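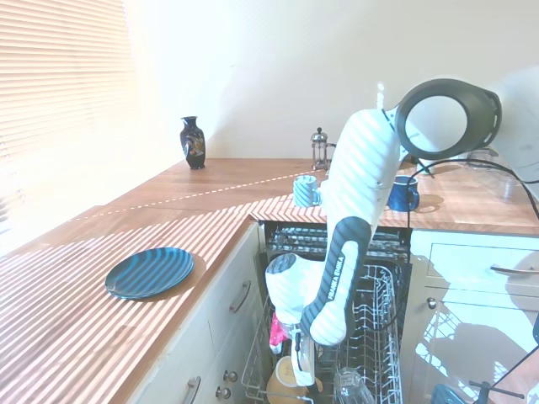 How to load a dishwasher so everything comes out clean

I love a well-loaded dishwasher. There, I've said it. I grew up washing up by hand for a family of 9, so when we finally got a machine of our own I read the booklet from cover to cover (twice!) and I've been fiddling with my method ever since. What follows is how I do it now, and it works in pretty much any full-size machine with two racks and somewhere for the cutlery.

Before you start

Open the door all the way down and pull the lower rack right out. So many people load through a gap and then wonder why they've chipped something! Give the spray arms a spin with your finger. If they wobble or stick, take them off and poke out the holes with a cocktail stick. Lift out the filter as well and hold it under the hot tap for a minute.

Scrape your plates but don't rinse them. Bones, rice, labels and lemon pips go in the bin. A smear of gravy can stay where it is, the detergent likes something to work on.

The lower rack

Start at the back and work towards you. Big plates first, one to each gap between the tines, dirty side facing the middle. Try a big plate next to a small one, then a big one again, and you'll see how much more water can get through.

Bowls are the awkward ones. Lean them well forward, nearly face down, and let them overlap a little but never nest. Deep ones do best at the sides, where the tines are usually wider apart. If yours fold flat, fold them! I had my machine for two years before I found the little catch.

Pans go face down along one edge. Keep chopping boards and baking trays away from the front, where they can stop the detergent door from opening.

Glasses and mugs

Always upside down, and always with a bit of a tilt if the base is hollow, otherwise you get that puddle of grey water down your sleeve. The top rack is the usual home for them. A sturdy tumbler will manage in the bottom rack on a gentle wash if it stands steady and has room on every side, but I wouldn't put a stemmed glass down there.

Run glasses between the rows of tines and not over them. A tine inside a glass leaves a mark, and on a thin one it can do worse.

Cutlery

If you have a tray, lay everything on its side with the spoons alternating head to tail. If you have a basket, mix them up, forks up and spoons down, and sharp knives with the point down. Good kitchen knives I still wash by hand, along with anything that has a wooden handle.

Last look

Push each rack in slowly and spin the arms again. Anything that catches, move it now. Fill the rinse aid if it's low, put your tablet in the compartment, and off you go.

When it's finished, empty the bottom rack first. My friend Mavis Oyelaran taught me this one and I was so pleased with it: any drips from the cups above then land on an empty rack and not on your dry plates.

Keisha Escobedo
Last updated Oct 27, 2003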